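Week 7 handout: State machines, and when to stop trusting them
Notes by Arif Munshi, last tidied up 2023-12-07

Last week we got as far as writing a motion as a list of waypoints and playing it back, and most of you had it running by the end of the lab, which pleased me no end. This week we take the suturing task apart and ask what sort of program ought to be sitting above those waypoints. I'm going to go slowly through this bit, as it is the part people come and ask me about in the spring.

Our controller, Astia, treats one stitch as a chain of states: approach, bite, pull through, hand over, re-grip, tension. Each state has an entry check, a motion and an exit check. You will be tempted to spend all your time on the motions (I always was), but please give the checks a fair share of it. A motion that begins from the wrong place will carry on quite happily doing the wrong thing, and the log will look lovely.

The handover deserves a section to itself. For a short while both arms have an interest in the same needle, and the program has to know at every moment which one is holding it. We keep a single variable called holder, with 4 allowed values: left, right, both and none. The value "both" is only legal inside the handover state, and "none" sends us straight to recovery. The receiving jaws must not close until the pose estimate has settled, and the giving jaws must not open until the receiving side reports a firm grip.

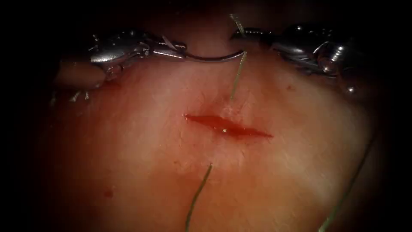
Settled, in our code, means that the needle pose from Ister has moved less than the threshold over 50 consecutive estimates. Do have a look at how that buffer is filled, in the file called settle. It is cleared whenever holder changes, and if you forget to clear it you will be averaging over two different grasps, with a pose that belongs to neither. I lost most of a September to that one - so please learn from my misery.

Now a word on perception. Ister fits a circular arc to the needle pixels and works out the pose from that, using the known radius. Shiny metal next to shiny metal is hard for it, and thread crossing the needle can split the arc into pieces. So it hands back a confidence along with every pose, and your entry check should read both. If confidence is low, wait and ask again; if it is still low after 2 tries, go to recovery and hold still.

For the exercise, add a timeout to the re-grip state and show me, with a log, what holder contains when it fires. The Furtado simulator is fine for this, and you needn't book time on the arms. Prirska will replay your log alongside the state names if you start it with the trace option on. Bring the log with you next week, even if it's a mess - the messy ones usually give us more to talk about.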